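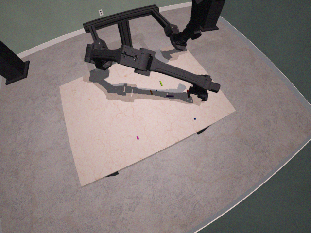 Tabletop with a marble pattern, and the floor around it.

I have been sent a book of political cartoons again. The publisher is Drarow, the title promises the 100 funniest of the last half century, and I have got as far as the end of chapter 2 without laughing. I did breathe out through my nose at one about a bypass.

My trouble is with the word "funniest", and with who gets to pick. Mirela Arruda edited this one and her introduction says the drawings "still bite". Do they? A fair few of them depend on knowing which junior minister had a bad week over fishing quotas. I don't, and I was alive at the time. The notes at the back are supposed to help, but they tell you the paper and the page and leave out what the row was about.

Vilgot Brekke gets eight drawings, more than anyone else. I like his line. He can do a tired face with almost nothing, and there's one of a delegation waiting in a corridor that I'd happily hang up at home. The words underneath let him down. In that corridor one, somebody says "Perhaps they have gone to form a sub-group." Cover the words with your thumb and it gets better. I tried this with the other seven and it worked on most of them.

Forough Zamani is the other way about. Her figures are stiff and her hands look like oven gloves, but she could write. She gets two drawings, both tucked in next to adverts for the rest of the series. I'd have swapped half the Brekkes for more of her and I'd like to know why the editor didn't. My guess is that the Brekke estate said yes to everything and the Zamani papers are harder to get at, which would be a perfectly good reason if somebody printed it.

Then there is the claim, repeated on the back cover, that cartoons like these "brought down governments". I have never seen one shown to have done that. Politicians ask to buy the originals. Mariama Essien drew the same finance minister as a leaking bath for over seven years, and by her own account (it's in the interview in the middle, the best thing in the book) he sent her a card every March asking whether she had any spare. He stayed in office. She says she found this "a bit flattening".

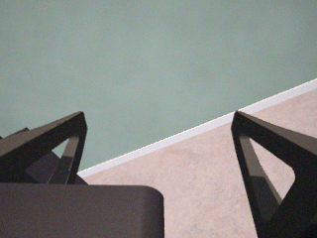
Do you need to know the politics to enjoy an old political cartoon?

It depends on how much of the joke is in the drawing. A pompous man sitting on something too small for him will do for any country and any year, but a pun on the name of a bill is dead once the bill is forgotten.

Snežana Kovačević says I'm being mean and that these books are for dipping into at Christmas. Perhaps. She also owns the last three in the series and couldn't tell me a single cartoon from any of them.

I'll finish it, mainly for the rest of the Essien interview. The paper is nice and the pages lie flat. It comes out on 1st September and I'd wait for the library to get it.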